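Re: [closton-kitchens] Counter space either side of the sink, and where does the coffee live?
From: Viorica Lazăr
To: the Closton Kitchens list
November 2023

On Sunday morning, Iller wrote:

> Hi all,
> We're down to the last decisions on the Hellska Street kitchen and I'm
> stuck on the bench. The plan has the sink more or less in the middle of
> a long run, white benchtop, and my better half wants everything off it.
> Toaster in a cupboard, kettle in a cupboard, coffee gear in a cupboard
> with one of those doors that lifts up. The lift-up door alone is another
> 1,000 dollars and I'm not convinced we'd ever close it.
>
> Does anyone here have a white bench that's used every day, with things
> left out on it? Do you regret the white? And did you go undermount or
> drop-in for the sink? The fellow at the showroom says undermount is a
> nightmare to seal and I can't tell if he's just got drop-ins to shift.
>
> Iller

Hi Iller, and hello to everyone I haven't written to since the great grout argument in October!

Don't buy the lift-up door. My sister has one and it has been in the up position for as long as I've been visiting her, with the cord of the kettle hanging out of it like a tongue. If you make coffee more than once a day you'll leave it open, and then you've paid 1,000 dollars for a shelf with a flap on top. Put the money into power points. You'll never be sorry about another power point, especially if you can get one on each side of the sink so the toaster people and the coffee people aren't fighting over the same one.

On the white: I was dead against it and now I'd have it again. I did the same sums as you, and the dark stone I wanted was another 3,000 once they'd added the cutouts (they always add the cutouts), so white it was. Yes, it shows every crumb. But I've come round to seeing the crumbs, if that makes sense? On my mother's old speckled brown laminate you could lose half a biscuit until you leaned on it. On white you see the mess, you grab the cloth, it's gone. What does worry me is coffee and turmeric. Coffee I wipe up straight away. Turmeric I do over the sink, and even then I'm nervous.

As for leaving things out, I think it comes down to grouping. Bread, paper towel and a small rack for odds and ends at one end, coffee at the other, sink in between, and whatever you're in the middle of doing goes next to the sink. A white bench with grey tile can look perfectly all right with things left out on it, though you'd never know it from showroom photos, which only ever have a lemon and a folded tea towel.

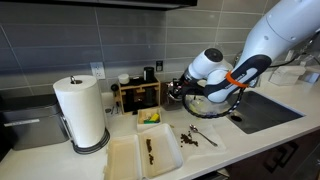
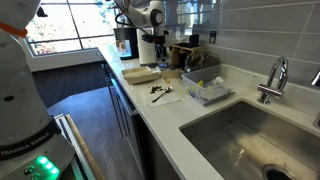

If I were starting over I'd give the coffee end more depth, because a grinder and a machine side by side take up far more room than you'd think, and then you still want somewhere flat to put the spoon down. Measure your machine with the water tank being lifted out, too! I didn't, the first time, and had to drag the whole thing forward every time it wanted filling, which left a lovely set of scrape marks on the old bench.

And grounds get everywhere. I don't care how careful you are. I've tried the little brush, I've tried the rubber mat (which just holds on to them until you pick it up and tip them all down your front), and the thing I keep going back to is a bit of paper. Put a sheet down, do your spooning over that, fold it up and into the compost it goes, paper and all. It's not elegant but it takes two seconds and I buy plain white napkins in packs of 300 so I'm not exactly going to run out.

I'd also say get a tray. It doesn't have to be a nice one, a cardboard lid will do for a start. Small things on a tray look as though they belong there and small things on a bench look like you're halfway through moving house. Same with a clear plastic bin for the bits that don't have a home. I resisted clear because I thought it would look messy, but with an opaque one you forget what's in the bottom and buy it all over again. We had four packets of descaler at one stage.

Now the sink. Your showroom fellow is having a lend of you, I reckon. Undermount isn't hard to seal if the person doing it isn't in a rush. Mine was done by Hodoroagă's lot, who also did the bench, and I'd insist on that part: have one firm do both, or when something goes wrong you'll be listening to each of them blame the other. The joy of it is sweeping crumbs straight off the bench into the sink with your hand. With a drop-in there's that lip, and the lip collects a grey line of goodness knows what that you end up going at with an old toothbrush. Get the biggest one that'll fit your cupboard. Ask where the drain sits as well, I like it off to one end because you can stand a big pot in there without plugging the hole.

Brushed steel does mark, before someone else pipes up. It gets a sort of all-over haze of fine scratches in the first few months and after that you stop noticing. The first one hurts.

Tall gooseneck tap, yes, if you ever fill a stockpot. Check how far the water has to fall, though, because ours at the old place splashed the front of my shirt every single morning. I ended up with a 49 dollar aerator from the hardware store in Closton and it fixed it completely.

Grey tile with light grout: fine. Seal the grout. I said it in October and I'm saying it again and I know at least two of you still disagree with me.

Has your other half said what exactly bothers them about things being out? If it's the cords, there are ways around that without a cupboard. If it's the look of the toaster, well, you can get a nicer toaster for a lot less than that door. Happy to have you both over to poke around my drawers if you're out this way before you sign anything. Bring your tape measure and I'll put the coffee on.

Viorica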